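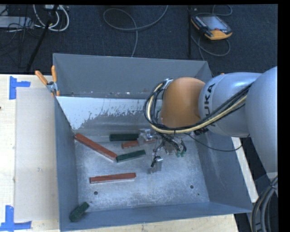

Red and dark green blocks in a grey metal bin.

Silvana Aguiar has run the toy library in Brenstead since October 2016, and she still writes every loan in a ledger. "We tried a spreadsheet," she says. "People like signing the book."

The library has 400 toys and 98 member families, who pay £2 a visit. Puzzles go out most in winter. Ride-on toys are borrowed all year and come back muddy.

Aguiar grew up in Fulleck, where her mother minded children at home. "There was one box of toys for all of us, and you waited your turn. I didn't think of it as sharing. It was just the box."

What does she turn away? "Soft toys, mostly. I can't wash that many. And anything with a siren."

The lease on the Wattimena Road shop ends next year and she has not yet found other rooms. She would like a ground floor with a sink. "Parents ask me about it every week," she says. "I tell them to bring their jigsaws back first."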